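Dining table: cup, cloth and sticks

Page 2 of the table-setting notes kept by Ah-rin Yang, Fleltstead. The subject is a shared dining table and the small cup that stands at the near end of it. The table serves for meals, for unpacking groceries and for sorting, so the contents of the far end change from week to week. The near end is meant to stay the same.
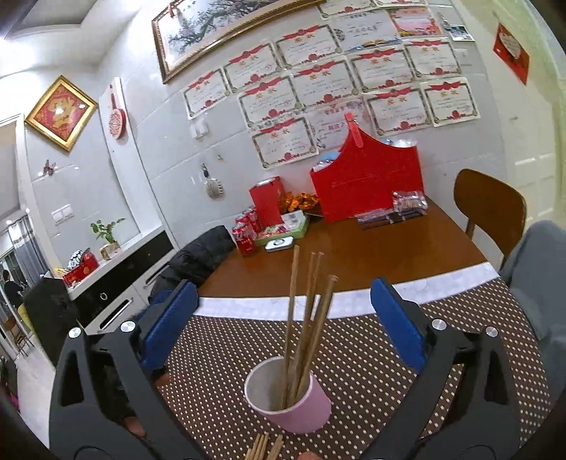
Four sticks in the pink cup, near end of the table. Dotted cloth beneath, red boxes and cans beyond. 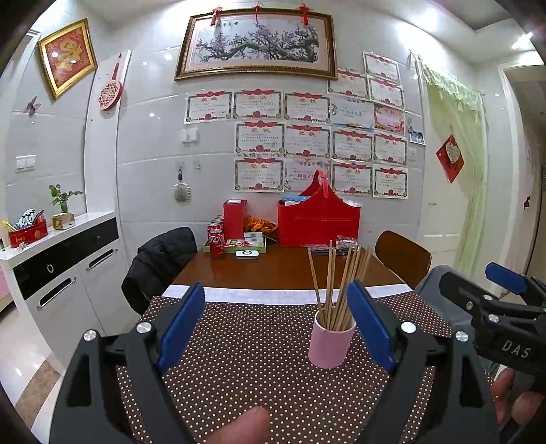
The fuller cup: a bundle of thin chopsticks leaning over to one side. Certificates on the tiled wall, plum blossom painting above them.

Notes on the cup. A paper cup is adequate for a small number of sticks and poor for a large one. The weight of a long stick sits well above the rim, and when most of the bundle falls the same way the cup will follow it if knocked. Sticks should go in one or two at a time, at alternating sides, until the bundle supports itself. Dropping the whole bundle in at once gives a fan on one side and an empty gap on the other.

A heavier holder would solve this. I tried a straight-sided Savance jar in April and found it stable but too narrow at the neck, so that the sticks at the centre could not be drawn out singly. The paper cup went back on the table. Two cups, one inside the other, are noticeably stiffer and cost nothing extra.

Chopsticks are stored dry, thin ends up if they are for cooking and thin ends down if they are for the table. Mixed bundles are sorted by length first. Ten to a cup is my working limit for everyday use; the remainder go in the drawer, tied with cotton tape.

Notes on the cloth. Dark brown with small pale dots hides tea marks and shows crumbs, a fair exchange on a table that is wiped several times a day. The edge should lie parallel to the edge of the table. Smooth it from the middle outwards before anything is stood on it – a crease under the base of a cup is enough to tip it. The Revport cloth used before this one had a raised weave and was given up for that reason.

Notes on the far end. Cans stay together on the tray and are lifted with it. Tall boxes go nearest the wall, snack packets beside them, and nothing is stacked in front of a handle. Gift boxes are kept for a fortnight after they are emptied, then flattened. Coats on chair backs are tolerated in cold weather only.

The drawer dividers and the Sung rice containers are dealt with on page 3. Measurements for the dividers were taken with the drawer fully out and should be checked against your own before cutting.

Contact: Ah-rin Yang, Fleltstead | © Ah-rin Yang, text and pictures | Visits: 1,317 | Back to top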